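About Arkcombe

Posted November 20, 2024 by Aleksandra Tomaszewski

Quick version, as I've got a print finishing. Arkcombe is a small build group in Moslow, two of us to start with - me and Danuta Baran - and now whoever turns up with a laptop and their own screwdrivers. We make hand-held grippers and the software that learns from them. Started in my garage in June, moved to the shared workshop on Follport Road once the neighbours got sick of the printer fan. Still do plenty of it at home. You don't need a lab for this, you need a bench, a vice and a decent roll of filament.

What we're working on now: small fiddly stuff. Blocks and cups are fine, everyone does blocks and cups. We wanted sorting by hand with a gripper in each fist, on soft surfaces, in ordinary rooms. Bracelets are the current job. Beads roll, cord snags, and a bedspread gives way when you push down on it, so the fingers have to come in low and fairly flat. 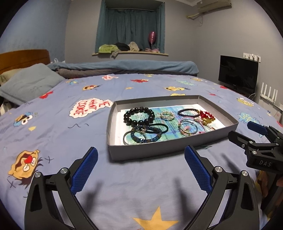

Pads took the longest. Smooth ones were hopeless, first textured lot peeled off in the heat, second lot we glued on crooked and had to start over. Danuta keeps the failures in an ice cream tub if you want a look. Pivot pins were the other headache - too tight and your thumb gives up, too loose and the tips cross over. We ream the holes by hand now. Slow but it works.

Our log is up to 2963 runs. Most are boring, which is good. A run gets chucked if the tracking drops out or if somebody sneezes (has happened). The rest go to the training box, an old Adamczyk desktop under my stairs that doubles as a foot warmer in winter.

We go through the jobs in no fixed order. Pick one piece out of a tangle, put it in the tray, take it out again, try it left-handed. Thin cord is still the worst by a mile. Big round beads are easy enough once you've got the width right. Hair clips somewhere in the middle, depends which end you grab.

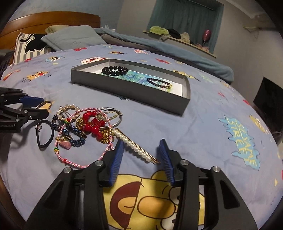
Bracelets, bangles and a pearl hair clip, tray behind.

Who can join: anyone over 16, no coding needed. If you can solder, great, if you can sew even better - we're forever making cable sleeves. Membership is $52 a term and covers filament and a key to the tool cupbord. Bring your own safety glasses. Kids welcome on the open bench day with a grown up.

What we'd like next: a lighter finger, a quieter printer, and a wrist strap that doesn't leave a mark after an hour. Also more shelf space, allways. If you've got spare M3 screws or a box of old bearings lying about we'll happily take them off your hands.

Not a company as such, no investors, no plans to be one. Part drawings are free to members, ask me or Danuta and we'll email you the lot.

Contact: ask for Aleksandra or Danuta at the workshop, Follport Road, Moslow | © 2024 Arkcombe | Back to top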